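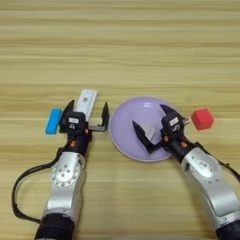 Tomoana 桌面任务的采集问题都收在这一页,Etell 的操作员、标注员、还有从 Lemthorpe 过来帮忙的人都看这里,别再到群里一条条翻了。更新日期 2024年9月5日,旧版作废。先说问得最多的,摆放。物体之间不用留很大空,左爪张开跨在白色长条两边的时候,蓝色块几乎贴着左边的指头,这种间距照样能收,不用停下来重摆。右边也一样,爪子伸到淡紫色盘子上方,会挡住盘子一部分,头部视角里被自己的胳膊挡住一块是常态,策略以后跑起来看到的也是这样。挡一点没事。全程挡住目标才算问题,见下面“遮挡”那条。

目录懒得做了,自己搜关键词。大致顺序是:开工前,摆放,操作,失败和重录,语言指令,上传,质检,杂项。

一、开工前

我第一天来,先干什么?

先拿帐号。Pliswood 的登录和采集机的登录是两套,都要有,缺一个录完传不上去。然后看一遍任务卡,再空跑。空跑就是不录,两只手随便动,抓一抓放一放,感觉一下主手和从手之间的延迟。觉得手不听使唤很正常,第一天都这样。空跑够了再开录。别一坐下就按录制,前面几条基本都要删,删的功夫比空跑还长。

任务卡在哪?

Pliswood 首页左侧,“今日任务”。每张卡写了起始状态、指令、结束状态、允许的变化范围。没写的就是不限。写了的就照做,觉得不合理先照做,再在卡片下面留言。不要自己改了再说,后面的人不知道你改了,两批数据混在一起分不开,这事发生过,清了很久。

开机顺序?

先相机,再手臂,再采集软件。反过来也能开,但是偶尔相机时间戳会对不上,录的时候看不出来,传上去质检才报。那时候一上午的东西都没了。所以就按这个顺序,养成习惯。

需要每次都标定吗?

不用每次。早上开工跑一次检查脚本,绿的就继续,红的就标。中途相机支架被碰过,不管碰得多轻,再跑一次检查。换过夹爪指头的,必须标。换过线的,不用。

检查脚本是黄的怎么办?

黄的是“能用但偏了”。可以录,但是要在当天备注里写一句“标定黄”。连着两天黄就标掉。

线缆要怎么理?

手臂外侧的线会在桌面上甩出一个弧,允许,留够余量比拉得紧紧的好。只有两条要求:线不能进到物体摆放区,不能在手臂转到极限时被拽直。每次开工前把两只手臂各转到最外侧看一眼,十几秒的事。发现线压在底座下面的,先断使能再去弄,不要带着电去扯。

二、摆放

物体是固定位置还是随便放?

看任务卡上的“变化等级”。低级:按桌边的提示图放。中级:物体互相的左右次序不变,位置和角度自己变。高级:全随便,只要两只手够得着。目前大部分是中级。中级最容易做错,人一累就开始偷懒,每次都摆回同一个地方。后台会算位置分布,聚成一团的批次会被退回来,退回来就得补。

怎么摆才算“随机”?

人摆不出随机,这个认了。办法是用软件里的提示:每条开录前屏幕上会给一个大概的落点和朝向,往那儿放就行,不用精确。提示说朝向斜,你就给斜一点,别下意识摆正。方块尤其容易被摆正,四条边全跟桌边平行,一整批都这样,模型就学了一个“方块都是正的”。

小件放在盘子里,总放中间可以吗?

不可以。偏左偏右靠边都要有。靠着盘沿的尤其要有,那种最难夹,模型也最缺。盘沿浅的好夹一点,深的指尖容易磕到边,磕到了不算废,后面讲。

楔形的那个小件怎么放,斜面朝哪?

都行,都要。斜面朝上、立着、躺着各录一些。夹不住的姿态也要录,录成“先拨一下再夹”。不要每次都用手事先转成好夹的样子,事先转了等于把题目答案写上去了。

颜色能换吗?

同形状换颜色可以,只要任务卡没写死。但是指令里提到颜色的,换了颜色必须连指令一起换。“把红色方块放进盘子”,结果桌上没有红的。这种数据比没有还糟,训练的时候它会认真去学。

干扰物放几个?

卡上有写。卡上写“可选”的,有的条放有的条不放,不要一整天都放也不要一整天都不放。干扰物不参加任务,但是碰到它不算失败,推开一点也不算。推到桌子下面去算。

桌面要擦吗?

看见脏就擦。擦完等干了再录,湿的反光会变。木纹桌面不要铺垫子,除非卡上写了“换桌面”。换桌面的卡单独一批,不要跟普通批混着录。

能不能用我自己带来的东西当物体?

不能直接用。想加新物体在 Pliswood 里提“新物体申请”,填大致尺寸、颜色、软硬,拍张照。通过了会给它一个名字,以后指令里统一叫这个名字。没有统一名字的东西,一个人叫“长条”一个人叫“白块”一个人叫“遥控器”,后面清洗的人会疯。

三、操作

左右手怎么分工?

目标在哪边,哪只手去。中间的两只手都可以,但是一条里面想好了就别换来换去。犹豫的动作模型会学,它会停在中间,左手伸一下右手伸一下,哪个都不抓。看过演示回放的应该都有印象。

需要两只手同时动吗?

卡上写“双手并行”的才要。其他的可以一只做完另一只再做。等待的那只手停在哪儿?停在自己那一侧,不挡目标,爪子张开。不要收到很后面去,收太远模型学出来的动作会很长,每次都先退一大步。

夹爪开多大?

比物体宽出来一些就好,不用每次开到最大。但是也不要卡着尺寸开,卡着尺寸开对位一偏就撞上去了。大件和长条类的,张大了从两边罩过去最稳。小件可以先半开,近了再调。两种都要有,按自己的习惯来,不同的人习惯不同反而是好事。

速度呢?

正常速度。别赶。赶出来的轨迹抖,质检会标“抖动”。也别太慢,太慢的条里一大半帧几乎不动,训练时要么被裁掉要么把模型教得磨磨蹭蹭。参考的上限是一条 60 秒,软件到点会响一声。响了不会自动停,你把手上的做完再停。连着几条都响,说明任务卡太长了,留言,我们拆卡。

可以中途停下来想一下吗?

可以停很短。停久了就删掉重来。喝水、回消息、跟旁边说话,一律先停录制。有人喜欢手还扶着主手就扭头聊天,从手会跟着慢慢飘,回放看得一清二楚。

夹到一半滑掉了怎么办?

继续。捡起来接着做。滑掉再捡起来的条是好数据,请打上“恢复”标签。不要删!!以前的规定是删,现在改了,旧版页面里那句不要再引用。原因很简单,模型自己跑的时候会滑掉,没见过怎么捡,就在那里空着手继续往盘子走,然后很自信地松开爪子。

那我要不要故意滑?

不要故意。故意的滑看着很假,爪子到一半莫名其妙张开一下。需要恢复数据的时候会有专门的卡,那种卡是从“已经掉了”的状态开始录的,不用演。

碰到盘沿、推动了盘子?

推了一点,继续。推翻了,停,标“失败”,重摆。用爪子把盘子推回原位的,算恢复,留着。用自己的手伸进去推回原位的,整条删。

人手能不能进镜头?

录制中不能。开录前和停录后随便。如果忘了,停录之后在时间轴上把那一段截掉,前提是那一段在开头或结尾。在中间就没办法,删。

动作轨迹要走直线吗?

不用。自然就好。绕开别的物体的时候绕得明显一点,不要擦着过去。抬高再过去,再下来,这是最常见的走法,也接受贴着桌面推过去的,只要卡上没说“拿起”。

指头尖那个角度老是对不准。

先转手腕再下降,不要边降边转,除非你已经很熟。右手从右下角斜着伸过来的时候,指头的方向跟物体的边往往不平行,先在上方转好。另外坐的位置调一下,很多人对不准是因为坐歪了,跟手没什么关系。

四、遮挡

物体被手臂挡住,这条能用吗?

开头能看到目标,就能用。做的过程中被自己的夹爪挡住,正常,谁都避不开。从第一帧到最后一帧头部视角里都看不到目标,不能用。腕部相机看得到也不能用,有一部分模型只吃头部视角。

盘子被右臂压住一部分,盘子里的东西看得到,算不算?

不算问题。留着。

怎么样少挡一点?

从侧面进,别从正对镜头的方向进。还有就是物体摆得太靠近底座的时候前臂会盖住,那一片区域软件的落点提示已经尽量不给了,自己摆的时候也注意。桌子靠远的那半边经常空着,可以多用用,够得着就行,够不着别硬伸,关节到极限会报警,一报警这条就断了。

五、失败和重录

什么叫成功?

任务卡上的“结束状态”达到,并且爪子已经松开、离开物体。东西在盘里但是还夹着没松,不算完。松了以后手要退开一点,停稳,再停录。很多条少的就是最后这一下,录得太急,一放就按停。最后多留一秒。

失败的要不要传?

要传,标“失败”,选一个原因:夹空、掉落、推翻、超时、设备、其它。失败条单独放,不进模仿学习那一份,但做奖励模型和成功判别的人要用。不要把失败条标成成功凑数,会查。也不要把失败条全删了,删了那边的人没东西用。

一张卡要录多少条?

卡上有数。默认是 49 条成功的,失败的另算,恢复的算在成功里。为什么是这个数,历史原因,最早那一批的存储格式是这么切的,后来没改。不够的第二天补,尽量同一个人补。

失败率太高怎么办?

先歇一下。歇完还高,多半是任务或者设备的问题:指尖垫磨光了、物体表面沾了灰、延迟变大。按这个顺序查。查不出来报设备,换一张卡继续,别死磕。

能不能几个人合录一张卡?

可以,登录自己的帐号录自己的条。不要共用帐号。操作员编号会进元数据,做数据分析的时候要按人分,混了就没法看了。

录完发现指令写错了,要重录吗?

不用重录。改指令就行,上传前在本地改,上传后提修改单。动作错了才重录。

六、语言指令

指令要每条都写吗?

每张卡有一句主指令,每条自动带上。另外要求每张卡再补 11 句不同的说法,由录这张卡的人写,写在卡片的“改写”栏里。写人话。不要用那种同义词替换大法,“放置”“置放”“安放”,这三个放一起没意义。

人话是什么样?

“蓝的那个拿过来搁盘子里”,“盘子里那小块拿出来”,“左边的白长条往中间挪挪”。可以省略,可以有口头语,可以用“那个”。但是必须指得清楚,桌上有两个蓝的就不能只说“蓝的”。

左右以谁为准?

以机器人的头部视角为准。坐在对面操作的时候会搞反,每周都有人搞反。不确定就看屏幕,屏幕上在左边的就是左。

可以写英文吗?

中文的栏写中文,英文的栏写英文,两栏都有。不强制两栏都写。机器翻译的别贴进来,那个我们自己会跑。

颜色叫法不统一怎么办,有人说紫有人说淡紫?

主指令按物体表里的名字,改写里随意。浅紫、淡紫、紫盘子都行,只要一般人听了能对上。灰白的小件有人说灰有人说白,两种都留着,模型也得学会这个。

七、上传(Pliswood)

什么时候传?

每录完一张卡传一次,别攒到下班。攒到下班网络全堵在一块,传一半断了,第二天再查哪些传了哪些没传,很烦。传的时候可以继续录,两边不影响,除非磁盘快满。

磁盘满了会怎样?

软件会弹窗,弹窗之后录的条可能缺帧。看到弹窗马上停。先传,传完点“清理已校验”,不要自己到文件夹里删。自己删的话索引还在,Pliswood 会一直提示缺文件。

显示“校验中”很久了。

正常,大的批次要等一会儿。超过半天还是校验中,点一次重试。只点一次。连点会排好几个任务,更慢。

显示“时间戳不连续”。

多半是开机顺序问题,见前面。这批先别删,标“待修”,有的能用脚本对回来。对不回来的才删。

断网了怎么办?

继续录,本地存着。恢复以后它会自己续传。但是帐号登录是有期限的,断网太久会被踢出来,重新登录就好,本地的东西不会丢。

数据传到哪里去了,谁能看?

传到 Etell 的内部存储。Lemthorpe 那边能看到同一份,只读。Tomoana 项目以外的人要看得申请。回放视频不要录屏发出去,想给家里人看自己在干嘛,可以来现场参观日,别发文件。

八、质检

质检看什么?

自动的先过一遍:缺帧、时间戳、关节超限、长度、抖动。过了再人工抽查,每批抽 23 条,看起始状态、结束状态、指令对不对、标签对不对。抽到的有问题就扩大范围,整批看。所以不要抱着抽不到的想法。

被退回来了,怎么看原因?

批次页右上角有“退回说明”。写得很短,看不懂就在下面问,当天会回。常见的几种:位置太集中;最后没松开;指令跟桌上物体对不上;恢复的没打标签;等待的那只手挡了目标。

我觉得退错了。

申诉。点“复核”,换一个人看。复核结果就是最终结果,不再往上了。复核不影响你的统计,放心点。

“抖动”是怎么判的,我觉得我没抖。

看关节速度变化。有时候不是人抖,是主手的某个关节松了。同一天几个人在同一台上都被判抖,那就是设备,质检那边会统一撤掉标记。单独你一个人被判的,回放看一下,多半在接近物体那一段,手太紧了。放松一点,胳膊肘找个支撑。

统计按条数还是按时长?

按通过的条数。失败条和恢复条都计入工作量,别怕标。以前有人怕影响统计不标,现在计入了,就如实标。

九、设备小问题

急停在什么情况下按?

手臂往人这边来、往屏幕撞、夹到线、发出怪声、你觉得不对劲。觉得不对劲就可以按,按错了没关系,恢复也就一会儿。按了以后那条删掉,备注写一句。

夹爪合不拢或者松不开?

停录,断使能,看指头中间有没有卡东西。小件最容易卡进去。没有卡东西的,重启夹爪驱动。还不行就报修,别用手掰。

指头能自己换吗?

受过培训的可以。没受过的叫人。换完必须标定,前面说过了,再说一遍,因为总有人忘。左右两只的指头形状可能不一样,不要互换。

灯光需要管吗?

主灯开着就行,窗帘按卡上的要求。卡上没写的,窗帘开着关着都可以,光线有变化是好事。但是录一条的中途不要开关灯。盘子有反光的,不用躲,反光也是真实情况。

头部相机里看到的桌面偏了一点?

跑检查脚本。脚本说绿就不用管,人眼觉得偏不算数。

两只手臂底座都只能看到一截,是不是相机装低了?

不是,就是这么装的,视角给桌面用,底座不用拍全。不要去掰支架。

十、杂项

一条数据到底长什么样?

几路视频,两只手臂的关节位置,夹爪开合,主手的指令值,时间戳,加上任务卡信息和你打的标签。文件不用自己打开看,Pliswood 里有回放。

这些数据最后干嘛用?

训练桌面操作的策略。先用几批混在一起训一个底子,再按任务微调,跑起来看哪里不行,回来补卡。所以你会看到有些卡很奇怪,比如只录“从盘子边上夹小件”,那就是上一版在这里老出错,专门补的。

能看到模型跑的效果吗?

能。评测的时候欢迎来看,时间会在 Pliswood 公告里发。看完对怎么录会有不少想法,推荐新人去看一次。有几个现在的规定就是操作员看完评测提的,比如恢复条不删。

模型跑的时候用的桌子跟我们一样吗?

有一样的,有不一样的。不一样的那部分是故意的。

仿真数据不是更省事吗,为什么还要人录?

也在用。接触那一下仿真不太准,尤其是软的、滑的、边缘薄的,还是真机录的管用。两边混着训。比例一直在调,问我也没有固定答案。

12月还有新任务吗?

有,双手配合的会多一些:一只手按住,另一只手拿;还有递接。卡还在写。递接的那批会先找录过超过 11 张卡的人试,试完再放开。想报名的在公告下面回复就行。

换班怎么交接?

卡录到一半的,备注写清楚录到第几条、摆放上注意什么、设备有没有毛病。口头说的不算,第二天都忘了。物体放回盒子,少了的写上。爪子张开,手臂回到停放位,再断使能。爪子夹着东西就断电的,下一个人一上电东西就掉,别这样。

小物件丢了?

先看桌子底下,再看夹爪里。真没了,报一下,领新的。新的跟旧的颜色可能差一点,领了以后在物体表里选“新批次”。

这一页哪里写错了找谁?

页面底下有“纠错”按钮。写得急,错别字肯定有,看到顺手点一下。规定类的问题别点纠错,去卡片底下留言,那边回得快的多。

旧版里的“双人采集”那一节去哪了?

停了,暂时不做。主手只留一套在桌边,另一套拆去修了。恢复了会重新写进来。

回放卡顿?

换浏览器,或者先把清晰度调低。几路视频同时放本来就吃力,只勾头部那一路看就顺了。要看夹取细节再单独开腕部的。

删掉的条能找回来吗?

本地删的找不回来。Pliswood 里删的,回收站有,过期才清。拿不准的先标“待定”,别删。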